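Zwischenbericht zum Projekt »Tastano – Gespräche über den Islam im Stadtteil«
Berichtszeitraum: April bis September 2024
Vorgelegt von: Margarida Valente, Projektleitung
Träger: Nachbarschaftsverein Seol, Etholm

Sehr geehrte Damen und Herren,

mit diesem Bericht informiere ich Sie über den Stand unseres Projektes. Der Bericht folgt der Gliederung aus dem Zuwendungsbescheid. Wo wir vom Antrag abgewichen sind, habe ich es an der betreffenden Stelle vermerkt.

1. Ausgangslage

Im Antrag haben wir beschrieben, dass in Etholm viele Menschen muslimischen Glaubens leben, dass aber Begegnungen mit der übrigen Nachbarschaft meistens zufällig bleiben. In den Schulen und in der Stadtteilbücherei wurde uns gesagt, dass Fragen zum Islam oft gestellt werden, aber dass man sich bei den Antworten unsicher fühlt. Das betrifft zum Beispiel das Fasten im Ramadan, die Speisevorschriften, das Gebet während der Arbeitszeit und auch die Bestattung. Unser Projekt will dafür einen ruhigen Ort anbieten, an dem man fragen darf.

2. Durchgeführte Veranstaltungen

Im Berichtszeitraum haben wir 41 Gesprächsrunden durchgeführt. Geplant waren im Antrag weniger, jedoch haben zwei Berufsschulen zusätzliche Termine gewünscht. Eine Runde dauert neunzig Minuten. Am Anfang steht immer ein kurzer Vortrag von einer Person, die selbst muslimisch ist, danach wird in kleinen Gruppen gesprochen. Wir haben die Gruppen absichtlich klein gehalten, damit auch die stilleren Teilnehmenden zu Wort kommen.

Am meisten gefragt war das Thema Bestattung und Trauer. Das hat uns überrascht. Mehrere Pflegekräfte aus einem Altenheim haben berichtet, dass sie bei dem Tod eines muslimischen Bewohners nicht wussten, wen sie zuerst anrufen sollen. Wir haben darum ein Merkblatt erarbeitet, das in deutscher, türkischer und arabischer Sprache vorliegt. Die arabische Fassung wird im Moment noch einmal durchgesehen, weil in der ersten Version zwei Begriffe nicht richtig übersetzt waren.

3. Schulung der Moderierenden

Die Schulungsreihe »Skilla« ist im April gestartet und wird von Herrn Renato Medina geleitet. Sie umfasst sechs Abende. Behandelt werden Gesprächsführung, der Umgang mit abwertenden Äußerungen und Grundkenntnisse über die verschiedenen Richtungen im Islam. Auf den letzten Punkt haben die Teilnehmenden großen Wert gelegt. Eine Teilnehmerin schrieb im Rückmeldebogen: »Ich bin selber Muslimin und habe trotzdem über die Aleviten und die Ahmadiyya viel Neues gehört.«

Zwei Abende mussten wir verschieben, da der Seminarraum wegen eines Wasserschadens gesperrt war. Die Termine sind inzwischen nachgeholt. Zusätzliche Kosten sind dadurch nicht entstanden.
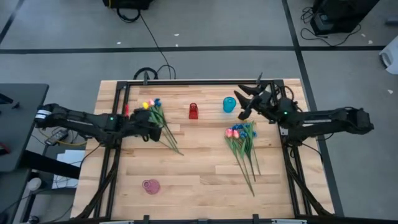
Für den zweiten Durchgang der Schulung möchten wir den Abend über abwertende Äußerungen auf zwei Abende verteilen. Die Zeit hat nicht gereicht, um die Rollenspiele in Ruhe nachzubesprechen. Herr Medina hat dafür einen neuen Ablaufplan geschrieben, der Ihnen auf Wunsch gerne zugeschickt wird.

4. Rückmeldungen

Nach den Gesprächsrunden haben wir Fragebögen verteilt. 68 Prozent der Antwortenden gaben an, dass sie eine frühere Meinung über den Islam überdacht haben. Diese Angabe ist mit Vorsicht zu lesen. Wer freiwillig zu uns kommt, bringt meistens schon Interesse mit, und ein Fragebogen direkt nach der Veranstaltung sagt wenig darüber aus, was nach einigen Monaten noch bleibt. Wir planen deswegen eine zweite Befragung.

Kritik gab es auch. In drei Bögen stand, dass die Vortragenden bei der Frage nach der Rolle der Frau ausgewichen sind. Wir haben das im Team besprochen und sind der Meinung, dass diese Kritik zum Teil berechtigt ist. Seit dem Sommer laden wir zu diesem Thema immer zwei Frauen mit verschiedenen Ansichten ein. Die Gespräche sind seitdem länger und manchmal lauter geworden, was wir für ein gutes Zeichen halten.

5. Finanzen

Von den Sachmitteln sind bisher 2.372 Euro ausgegeben, hauptsächlich für Druck, Übersetzung und Raummiete. Bei den Fahrtkosten liegen wir unter dem Plan. Wir bitten um Ihre Zustimmung, 100 Euro aus dieser Position in die Position Übersetzung umzuwidmen. Die Belege liegen geordnet vor und werden mit dem Verwendungsnachweis eingereicht.

6. Nächste Schritte

Im Winter beginnt die Zusammenarbeit mit der Stadtteilbücherei, wo ein Regal mit Büchern zu Islam, Christentum und Judentum eingerichtet wird. Die Auswahl der Titel treffen wir gemeinsam mit den beiden Moscheegemeinden und der evangelischen Gemeinde. Noch offen ist, ob die Gesprächsrunden während des Ramadans am Abend stattfinden können oder auf den Vormittag verlegt werden. Die Gemeinden haben dazu unterschiedliche Wünsche geäußert, und wir warten noch auf eine Antwort.

Für Rückfragen stehe ich Ihnen gerne zur Verfügung.

Mit freundlichen Grüßen
Margarida Valente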